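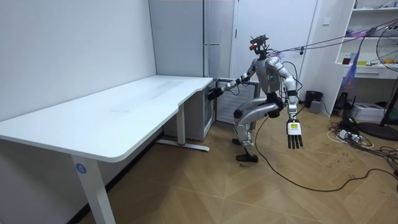 Plalten Motion Pack, club licence
Reviewed after two terms of use at the Kirier student robotics club

Plalten is a motion editor for humanoid robots, sold by Muvora. You build a pose, put poses in order on a timeline, set how long the robot takes to get from one to the next, and send the lot to the robot. It also has a balance checker, a step planner and a viewer for the robot's head camera. We bought the club licence in November for $326, and that covers the whole club for a year on as many laptops as we like.

We wanted it for the Moroz student challenge. The routine for that has a one-leg stand, a short walk, a turn and a reach over a table. Before Plalten we wrote joint angles into a spreadsheet and ran them with a script one of the older students had left behind. It worked, but only two people understood it, and both were about to finish Year 12.

Getting started

Installation is simple on a recent laptop and slow on an old one. Our school machines fall in the second group. The first launch took 20 minutes on the worst of them while it built its model files, and there was no progress bar, so two students closed it halfway through and had to begin again. After that it opens in a normal amount of time.

The robot profile is where you tell the program what you have. The body was in the list. The hands weren't, so we had to enter the finger joints by hand from the data sheet. That job took an afternoon. We made one mistake, with a thumb limit in degrees where it wanted radians, and the program accepted it with no complaint. I would like it to refuse a number like that.

The manual is good up to the end of the pose chapter and gets thin from there on. The chapter on the step planner is four pages, and one of those is a licence notice.

Pose editor and balance checker

This is the strongest part of the package. You drag a foot or a hand in the 3D view and the rest of the body follows. If the pose would put the robot's weight outside the foot it is standing on, a coloured patch appears on the floor in the model and tells you which way it would go over. Students who had never touched a humanoid were making sensible poses in their first session.

The one-leg stand is a good test for it. Lifting the knee is easy. The work is in the ankle and hip of the leg that stays down, and in what the arms are doing. In our spreadsheet days we kept both arms in tight and could only bring the knee up a little before the robot had to put the foot back. With the editor, students tried reaching one arm out and leaving the other down, watched the patch move, and fixed the hip to suit. They got to a high knee lift in the model quickly.

Getting the same pose on the real machine took longer. Plalten assumes the weights in the profile are right. It has no idea that you have cables looped over the shoulders or a lead running off the back of the head, and on a one-leg stand those matter. There is an "extra load" box where you can add a mass at a point on the body, but a cable pulls differently depending on where the robot is in the room, and a fixed mass doesn't describe that. We ended up setting a wide safety margin and leaving it there. If your robot runs with no leads at all you'll probably have a better time.

The timing controls are fine. Each move has a start and end curve, and the default curve is gentle enough for beginners. You can set a speed cap for the whole file that students can't change without the supervisor password. I recommend doing this on the first day.

Head camera view

The viewer shows what the head camera sees, with the planned positions of the feet and hands drawn over the top. I didn't expect to use it much. It became the part the younger students liked best - they could plan a hand position from where the robot would be looking, and check whether its own arm or leg would be in the way.

It's useful for the reach. From the side, a hand can look as though it is over the table when it's well short of it. From the head you see the corner of the tabletop and the open hand and how much floor is still between them. It also teaches people how little a robot looking down at its own knees can see of the rest of the room.

The overlay drifts. After a few minutes of running, the drawn hand and the real hand no longer match, and you have to press Re-align and wait. On a pale floor with a shine on it, the automatic alignment sometimes gives up and asks you to click matching points yourself. There's no way to do that from the keyboard. Colours for the overlay can be changed, and you should change them, as the default yellow is hard to see on a light timber floor.
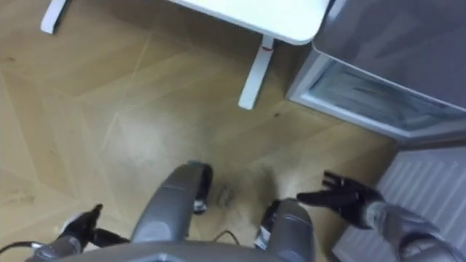
Severyn Bilyk rates the viewer lower than I do. He thinks students lean on it too early, before they can picture the movement for themselves, and that a tape line on the floor and a second person watching from the side would do the same job for nothing. He turned it off for his group for the first half of term. His group did write cleaner files than mine, so I can't dismiss the argument, although he also had the more experienced students.

We've met in the middle for next term. Everyone will start with the pose editor and the side view only, and the head view comes in when they get to the reach.

Step planner

The weakest part. You mark a start and a finish on a floor plan and it fills in the footsteps. In the model it looks very good. On the robot, the default step is too long and the knees are too straight, and the result is stiff and not very steady. We shortened the step, set a deeper knee bend, and slowed the weight shift down. It's now usable for the walk in the Moroz routine. The turn we still do by hand, one pose at a time.

Some of the trouble is our own room. It's small, it has a big white desk down one side, and the rest of the furniture is along the walls. The planner wants a clear rectangle. You can draw obstacles in, but only as boxes, and our desk has a curved bit cut out of the front edge that is exactly where we'd like the robot to be able to stand. Drawn as a box, the program thinks that space is taken. Two boxes side by side with a gap between them got us most of the way.

It also can't be told about cables on the floor. I understand why, as they move. But it will happily send a foot straight across the place where the lead is lying. Our rule is that one student has the cable as their only job during any walk. They don't hold the laptop and they don't film. They watch the lead and the feet, and they call stop if the two get close. The stop button in Plalten is large and works from the space bar, and there was no delay in it that any of us noticed.

A small thing I liked: you can step through a walk one phase at a time and hold it there, with one foot ahead of the other and the knees bent. For teaching that's worth a lot. Students can stop, look at where the weight ought to be, compare it with the model and then let it carry on. 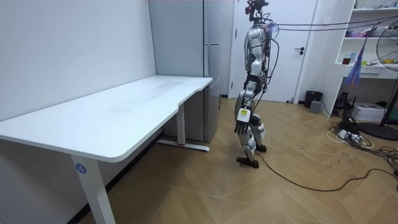 Running it with a class

We have 30 students across the club and one robot. The bench number system we already had for the desks carried over well: each desk's number is the name of its folder in Plalten, so whatever gets built at desk 4 is in folder 4, and nobody has to remember whose laptop it was on. The shared folders sync over the school network without much fuss. Two people can't edit one file at once. The second person gets a read-only copy, and the warning about that is a small grey icon in the corner which everyone missed at least once. We lost a good arm sequence that way.

There is a queue for sending files to the robot. A supervisor has to approve each one, and the approval screen shows the fastest joint speed and the lowest balance margin in the file. I can read that and say yes or no without opening the whole thing. This feature alone changed how our sessions run, and I'd pay for it by itself.

Support from Muvora has been polite and a bit slow. I asked about the thumb limit problem and got a useful answer after a week. I asked about curved obstacles and was told it had been passed on.

What I'd change

Unit checks in the robot profile. A proper warning when a file is read-only. Some way to tell the balance checker about a lead. A longer manual chapter for the step planner, with at least one worked walk in a small room.

Should you buy it

If your club has a humanoid and is still typing angles into a spreadsheet, yes. The pose editor and the approval queue are worth the $326. If you mainly want walking, ask for the trial first and test it in your own room, on your own floor, with whatever cables you normally have attached. The trial has the full step planner in it but won't save files.

We are renewing for next year.

Pose editor: very good
Balance checker: good, less so with leads attached
Head camera view: good, drifts
Step planner: fair
Class tools: very good
Manual: fair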